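I have been meaning to write about my sourdough starter for months, and since it has just come through its second October in my kitchen I think it deserves a whole post to itself. If you have no interest in flour and water, I will see you next time. Everybody else, put the kettle on!

I came to bread late and a bit sideways. We had a bakery at the bottom of our road called Fillach, and every Saturday-ish sort of morning I would walk down in my slippers (nearly slippers, they had a rubber sole) and buy a rye loaf with a crust that could take the roof of your mouth off. When it closed I sulked through a fortnight of sliced bread and then thought, well, how hard can it be? The answer was very hard for a month and then wonderfully easy, and I still get a small thrill each time I lift the lid off the pot and see that a loaf has happened in there.

The starter first. Mine lives on equal weights of flour and water, 50 grams of each, morning and evening while I'm baking and once a week when it is asleep in the fridge. I use a strong white flour with a spoonful of wholemeal rye stirred in, and the rye makes such a difference. It smells of apples by lunchtime. Before I added it the whole thing smelled of nail varnish and sat there doing nothing at all, and I very nearly poured it down the sink.
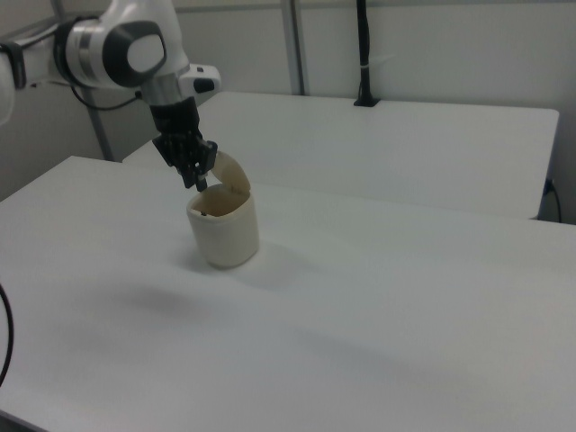 Flour is where I have spent far too much money and had far too much fun. My favourite at the moment is from a small mill called Nalter, which does a stoneground white that is really a sort of pale straw colour, with little flecks all through it. It drinks water like nothing else I have tried. The first time I used it I kept to my normal recipe and got a dough so stiff I could have stood on it, so now I hold back nothing and add a good splash extra. The flavour is lovely, nutty and a touch sweet, and the toast — oh, the toast! I had four slices with butter and called it supper.

I have also been through a bag of Brudano, which is much finer and softer, and I would keep that one for pizza. It stretches beautifully. I made a loaf with it as well and the crumb was fine, a bit cottony, perfectly good for sandwiches, but it went stale by the next day and I missed the chew.

My everyday loaf uses 600 grams of flour, which fills my pot nicely and lasts the house two days if we're restrained. I mix the flour and water and leave it while I do something else, then squidge in the starter, then the salt. I don't knead. I fold the dough over on itself every half hour or so through the afternoon, whenever I go past the bowl, and it changes each time you touch it. It starts off like wet porridge and ends up smooth and wobbly, with big lazy bubbles under the skin. If you have children in the house, let them do the last fold. It feels like patting a very calm animal.

Then comes keeping things, and this is a subject on which I have Opinions. Flour wants a proper lid. I lost a whole bag of spelt to weevils in my first summer and I have not forgotten the sight of it. Salt wants a lid too, and so do seeds, and so does the tub of dried-out starter I keep as insurance in case I knock the live one off the shelf. I have become one of those people who looks at every container and wonders what would fit in it.

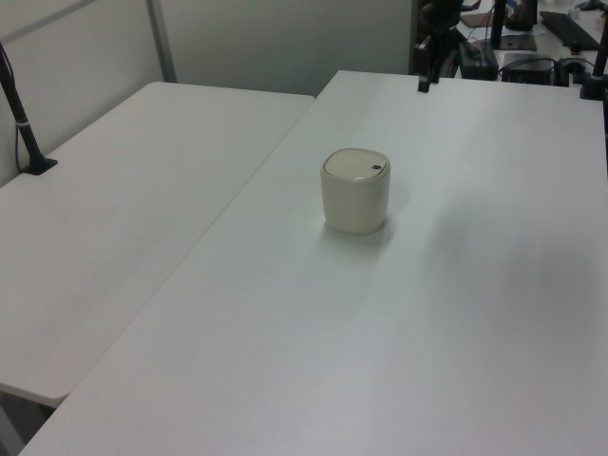

A small cream-coloured container with a slightly domed lid.

For the dried starter, spread a thin layer of the bubbly stuff on baking paper, leave it somewhere airy until it cracks, and crumble it up. That's it. I posted a spoonful of mine to a friend who moved away, and she had it frothing over the top of a jar within a week, which pleased me more than almost any loaf I have baked myself. I like thinking of it carrying on in another kitchen, with different water and somebody else's radio on.

Baking day itself goes like this. Shape the dough the night before, tuck it into a floured basket and put it in the fridge. Get the oven as hot as it will go with the pot inside, and give it longer than you think. Turn the cold dough straight out, slash it with one confident stroke (mine took a year to become confident) and get the lid on fast. Lid off halfway. Then keep going until it is darker than you'd dare. A pale sourdough is a sad thing and the flavour is all in that deep brown, nearly burnt bit along the edge of the slash.
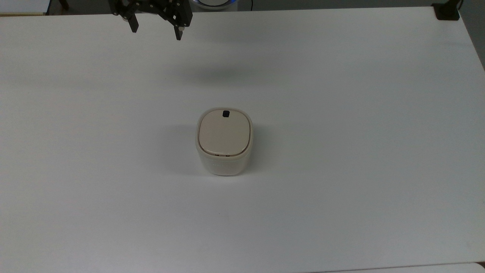
I did have one proper failure this autumn. I tried to copy the seeded loaf they do at Meesuk, the café by the station, and put in so many sunflower and pumpkin seeds that the dough simply gave up and spread out like a cowpat. It tasted marvellous. We ate it in long flat strips with soup and pickled beetroot, and I have every intention of making it again with half the seeds, all of them soaked overnight this time and toasted first, and possibly some honey as well.

Next on my list is a dark loaf with treacle and caraway, baked in a tin with a lid on so that it comes out square. If anyone has a recipe that doesn't turn to glue in the middle, please leave it in the comments. I've got rye flour up to my ears and a free weekend coming.

Contact | Copyright, all words my own, please ask before borrowing | Back to top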